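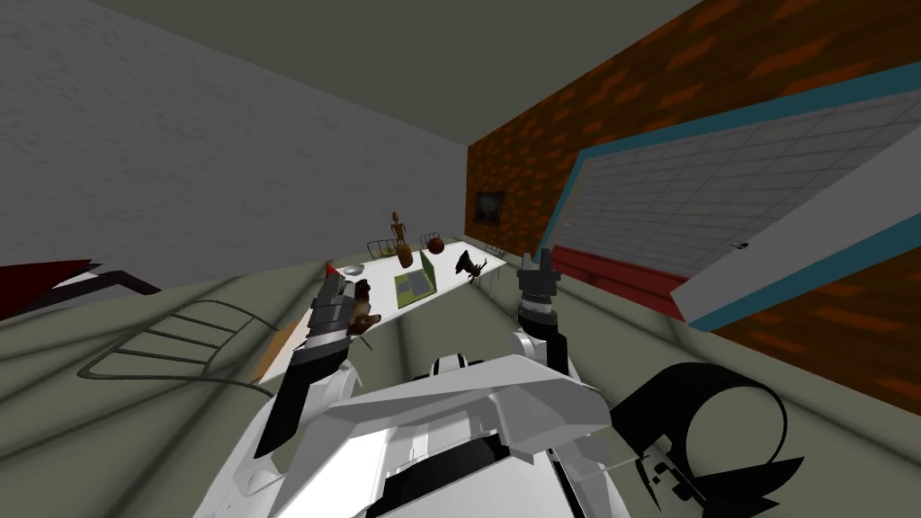

# About us

Penrose is a small company that writes and checks working rules for two-armed robots. Our customers build or run machines that pick things up and put them down near people: in kitchens, stockrooms, repair benches and care homes. They come to us when they need a written procedure that an operator can follow on a busy shift, or when they have one already and want it tested.

Daiane Nogueira started the company after several years writing maintenance manuals. Pauline Mottram joined her the next April and runs the test side. There are now 18 of us. We work from the second floor of a former grain store with a date stone of 1790 over the door, and the stairs are steep, so please tell us before you visit if you need the freight elevator.

## What we do

Most of our work is done in simulation first. A rule that reads well on paper can fall apart when an arm has to reach past one object to get to another, and a simulated room is a cheap place to find that out. We use household and office rooms with ordinary furniture and a mixed set of small objects on a table. Mixed shapes matter to us. A ball, a box and a figure with thin legs each ask for a different approach, and a rule written with only boxes in mind will say nothing useful about the other two.
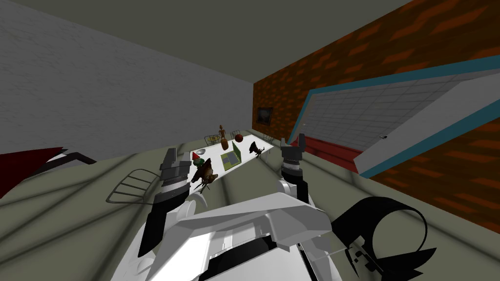
*Simulated tabletop work, both grippers open. The gnome and the toy bird are at the left gripper.*

We keep our house rules short. The ones we apply to every tabletop job are:

- Open the fingers fully before moving in over the table.
- Name the object to be picked before the arm moves, in the log and on the operator's screen.
- One arm works at a time unless the task sheet says otherwise.
- Keep the idle gripper clear of the table.
- If an object tips or rolls, stop and record it. Do not try to catch it.
- Check where the chairs are at the start of each run – people move them, and so do our room files.

Every rule has an owner and a review month. If a rule is broken 2 times in the same way, we look at the wording before we look at the operator.

## Our products

**Stora** is our library of test rooms and objects. **Prodent** is the checklist tool that goes with it, and it can be used on its own. **Oseletti** is our two-day course for shift leads, taught in groups of no more than 5.

## What we don't do

We don't certify machines, and a report from us doesn't replace a safety assessment by a qualified body. We don't sell robots or take commission from anyone who does. Our reports go to the customer who paid for them, with the failed runs included.

## Working with us

A first review usually takes around three weeks. Send us the procedure as your operators have it now – handwritten notes and all – and Pauline's team will reply with a list of questions.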